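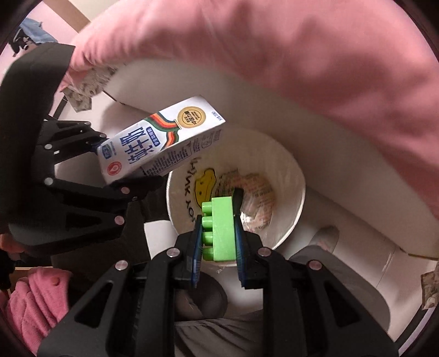 Goalkeepers should be asked before anyone draws a conclusion about short restarts, Ailsa Geddes wrote in response to the first draft of this report, and the revised version has been organised with that comment in mind. The section on goal kicks now precedes the section on throw-ins, and interview material has been moved out of the appendix.

Restarts and Territory in Women's University Football
Final report, second-year project, Sport Studies
Submitted by Josefina Barrientos and Jonas Holzer
September 12, 2025

1. Purpose

The project examined whether a change in how a team restarts play from its own third affects where it next loses the ball. The team studied was Clarnen, which adopted short goal kicks in April under its coach, Benjamín Sosa. Before that month the side had played almost every goal kick long, towards the right touchline.

2. Method

Match recordings were supplied by the club. Each goal kick was coded by both authors working separately, and the results were compared afterwards. A kick was recorded as short if the first touch by a teammate occurred inside the penalty area. Kicks retaken on the referee's instruction were coded once.

The sample consisted of 41 goal kicks before the change and 27 after it. The second group is smaller than planned. The away fixture against Bepari was abandoned at half-time owing to lightning, and the authors decided to exclude it entirely.

Disagreements in coding were referred to Patricio Espinoza, whose decision was treated as final. Most concerned the moment at which possession was lost, particularly where a defender's clearance struck an opponent and went out of play.

3. Goal kicks

After the change, Clarnen kept the ball for longer following a goal kick, but losses tended to occur nearer its own goal. Two of these led directly to goals conceded, both in the match against Inesance. In each case the centre back received the ball facing her own goal line with an opposing forward already moving.

The goalkeepers interviewed favoured the short kick – with reservations. One stated that she preferred it in still conditions and would rather play long into a strong wind, whatever the team's instructions. Wind was not coded, and the authors recommend that any later study include it.

4. Throw-ins

Throw-ins in the defensive third showed no clear pattern. Players continued to throw down the line in most cases, and the coaching staff confirmed that no new instruction had been given. This section has been shortened accordingly.

5. Limitations

The study covers one team and part of one season. Opponents differed in strength between the two periods, and the first-choice centre back was unavailable for several of the later fixtures. The coding sheet is held by the department and may be requested through the project supervisor.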